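The Pen Drawer, Gallery 4: Everyday Writers

Welcome back! If you've been following along, you know this whole thing began with a coffee can of pens on my aunt's desk in Stultow and got wildly out of hand. The collection is now at 206, and this gallery is all about the ones I'd happily hand to anybody: plain, comfortable pens with a good grip and a tip that looks nice catching the light.

I have a real soft spot for a shiny cone tip over a matte black sleeve. Put a silvery see-through barrel under that and I'm gone. It's such an ordinary combination, and I could look at it all day (I have, on a few slow Sundays!).

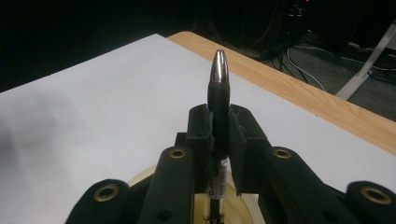
The grip is where I always start when someone asks me what to buy. Rubbery sleeves are kind to your fingers on long letters, and they don't slide around in August the way bare plastic does. Saskia Kingi, who swaps pens with me by mail, is firmly on the bare plastic side, and we have been arguing over it for 11 years. She's wrong, but she has beautiful handwriting, so I let it go.

Small print on a barrel is another thing I love. It wears away right where your hand rests, and I've got 27 pens with lettering so rubbed that I only know them by their weight. My old Cleltlow is down to one letter and part of another. Still writes like a dream!

A few notes for the swappers: I have 5 spare refills for the Grostero medium, black ink only, and I'm still hunting for the Ekwueme click pen with the green clip. Any condition is fine, even chewed. Send me a note through the contact page and tell me what you'd like in return.

Gallery 5 will be all fountain pens, as soon as I've cleaned the nibs.

Posted 16 January 2026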